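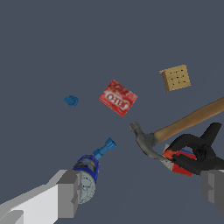

Why does a long handle help you?

Try this at home. Go to a heavy door and push it open with one finger, close to the hinges. It is very hard! Now push with the same finger on the other side, near the door knob. The door opens easily. The door did not become lighter and you did not become stronger. Only the place of your finger changed.

People call this a lever. A lever is a stiff thing, like a bar or a board, that can turn on one point. The point where it turns is called the fulcrum. For the door, the hinges are the fulcrum.

The seesaw

You know the best lever already, because you have sat on it. When two children of the same weight sit at the two ends of a seesaw, it stays balanced. But what happens if your father sits down? He goes to the ground and you stay in the air. Ask him to move slowly toward the middle. At one place, you will begin to go down and he will go up. A small person far from the fulcrum can lift a big person who is near to it.

Is it free?

No, a lever always asks for something back. When you lift your father a little, your own end of the seesaw has to travel a long way. You push with less force, but you must push over a longer distance.

Pulling out a nail

A claw hammer is also a lever. The claw holds the nail, and the head of the hammer rolls on the wood. That rolling place is the fulcrum. Your hand is far away, at the end of the handle, so a small pull of your hand becomes a big pull on the nail. If you hold the handle near to the head, the same nail will feel stuck. Please do this only together with an adult.

When I was a child in Workneh, my uncle moved a very big stone from our garden with an iron bar and one small rock under it. I thought that he was the strongest man in the town. Later he let me try, and the stone moved for me too. I was 7.

Something to do

Put a ruler across a pencil. Lay 2 coins on one end of the ruler and one coin of the same kind on the other end. Now move the pencil little by little under the ruler. Where must it be so that the ruler is level? Is it closer to the one coin or to the 2 coins?

Written by Dagim Wolde for the children's pages of the Clasmont library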